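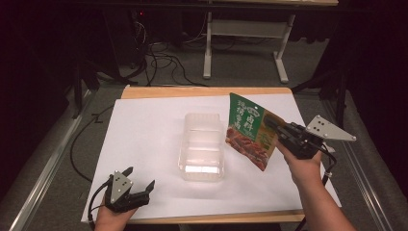
**Figure 3.** A packet of braised-style meat snack held to the right of an empty clear tray on the paper-covered table.

### 4.2 Packets, trays and the trouble with soft things

We had supposed, when Aliki Lazaridis and I first drew up the packing task, that the tray would be the awkward part and the food would look after itself. It was quite the other way about. A clear tray with ribbed sides and rounded corners is a patient sort of object, and it will sit on its sheet of paper all afternoon if you let it. A snack packet, on the other hand, has opinions (Dilek Ekinci called them moods, and the word stuck in our notes). Pinched by an upper corner, as in Figure 3, it tilts, and the contents are free to slide towards whichever end is lower.

Our record for the Palent series covers 300 placements, gathered by 2 packers over 19 sittings in November. We asked each packer to lay the packet flat, printed face upwards, and to leave the tray where it stood. Anything not settled within 60 seconds was set aside and tried again later, after a cup of tea if one was wanted.
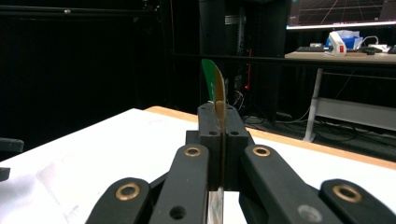

Why was a sheet of paper laid under the tray?

It gave every sitting the same plain white ground, and it made any shift in the tray's position easy to mark in pencil.

Reto Pichler has kindly pointed out that paper also slides a little on a smooth tabletop, and we return to his objection, with his own measurements, in Section 5.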